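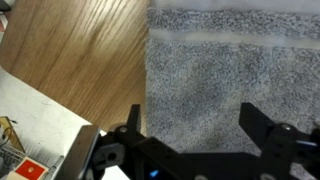 Grey towel with the two pale bands, item 3.

Minutes of the house meeting, Witow guest house, 19 March 2023

1. The minutes of the last meeting were accepted without change.

2. Linen stock. We have now 124 bath towels in the cupboard and 16 are missing from the list. The list will be checked again before Easter.

3. New towels. It was discussed whether to stay with the speckled grey from Akgül or to go back to white. Most were for grey - it goes better with the rooms. Agreed to order 270 pieces, delivery in September.

4. Folding. Towels shall be laid flat first, then folded in three, with the bands to the outside. The shelf in the Monditz room is too narrow for this and will be changed.

5. Other matters. The dryer makes noise again. Repair is asked for.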